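3.2 탁상 정리 과제의 물품 구성

정리 과제는 Olmedo 조건과 Clustus 조건으로 나눔. 두 조건 모두 식탁보를 깐 탁자 위에서 진행. 물품은 문구, 간식, 청소도구, 잡동사니의 4개 범주에서 골랐고 크기와 용도가 서로 겹치지 않게 함. 범주 구분은 Sarmiento의 예비 분류를 따르되 '잡동사니'는 우리가 추가한 것. 병뚜껑처럼 작은 것은 버릴지 담을지 판단이 갈리기 때문에 일부러 남겨 두었다.

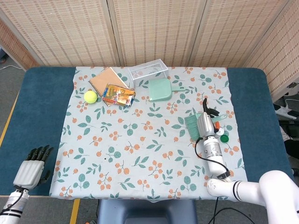
그림 2. 탁상 물품 배치. 스프링 노트와 간식 봉지, 테니스공, 흰색 철망 바구니, 민트색 쓰레받기와 솔, 병뚜껑 등.

바구니의 역할은 미리 정해 주지 않음. 수납함으로 볼지 그냥 치울 물건으로 볼지는 평가자 몫. 응답은 총 800건, 평가자 31명. 배치마다 "어디까지가 정리된 상태인가"를 7점 척도로 물었다. 쓰레받기와 솔은 한 쌍으로 묶어야 한다는 의견이 많았으나 노트와 간식은 의견이 갈림. 겹쳐 놓인 상태를 어지럽다고 본 사람도 있고 공간을 아낀 것으로 본 사람도 있었음. 자유 서술은 따로 코딩헀고 결과는 4장에서 다룬다.

식탁보 무늬의 영향은 이번에 통제하지 못함. 열매 무늬가 있는 천에서는 작은 물건이 눈에 덜 띈다는 지적이 자유 서술에 있었다. Grornthorpe 예비조사에서는 무늬 없는 천을 썼으므로 두 자료를 직접 비교하기는 어렵다. 민무늬 천을 쓴 추가 배치는 5월에 수집할 예정이며 물품 목록은 그데로 유지한다.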